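Questions staff keep asking about the Narnmont arms

Last updated July 29, 2025

These are the questions that have come in since the site meeting at Drunport. They were collected by Kanchan Tiwari, staff representative for the kitchen and tray return crews, and the answers are hers unless they say otherwise. Management has its own FAQ. Read both.

What is being brought in?

Five Narnmont arms for the tray return line at Drunport, starting in November. Pliltcombe is supposed to follow if Drunport goes well. We have asked what "goes well" means and have not had an answer in writing.

What are they meant to do?

Pick loose items off returned trays, sort cups and bowls from utensils, and set aside cloths. Scraping, racking and loading the washer stay with the crew. So do spills, broken dishes and anything stuck to a tray.

Will anyone lose their job?

The company says no one will be let go "as a direct result" of the arms. I would like those five words taken out. People leave this line all the time, and a job that is left empty for a year is gone whether or not anybody was fired. We have asked for a promise on the number of posts and were told it is under review.

Is the arm faster than a person?

The sales sheet says 729 items an hour. It does not say what kind of items, how they were laid out or who cleared up the misses. Anyone who has worked the line after a lunch rush knows that an hour of clean cups is one thing and an hour of real trays is another.
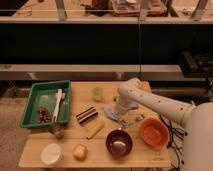
Our crew has asked for a trial on our own trays, at our own busiest hour, with our own people writing down the results. The company keeps pointing to practice tables, and I have nothing against practice. But a green tray with one white utensil and a little pile of beans or nuts in the corner is not what comes through the hatch at 12:40. The cloth is the part I would watch. Cups and bowls hold their shape, while a crumpled cloth like the pale blue one under the gripper is different every time, and wet ones are worse. Ask how it does with those before you ask about speed.

Who fixes it when it stops?

Hajji has the service contract. For small stops, the plan is that "a trained operator" clears the fault and restarts. That operator is one of us. Right now there is no extra pay for it and no change to the job description. Until there is, you can say you have not been trained, if you haven't been.

Is it safe to work next to?

The arms are supposed to slow down when someone steps in close. Ask to see that done before your first shift beside one. Check where the cables run, too – this is a floor where people carry stacks and can't see their feet.

Will it be used to measure us?

The system logs every item and every stop. Management says the log is for maintenance only. We want that in the agreement, along with who can open the log and how long it is kept.

Isn't there anything good about it?

Maybe. Several people on the line have sore wrists from sorting utensils, and if an arm takes that over, fine. I will believe it when the sick notes go down. What I don't want is the same wrists doing the same work at the far end of the belt, fixing what the arm got wrong.

Can I refuse the training?

Talk to me first. Refusing outright could cause you trouble, and there may be good reasons to take it – mainly that you'd know how the thing is stopped.

Where do I send a question?

Leave a message on extension 3119 or put a note in the box by the Drunport lockers. You don't have to sign it.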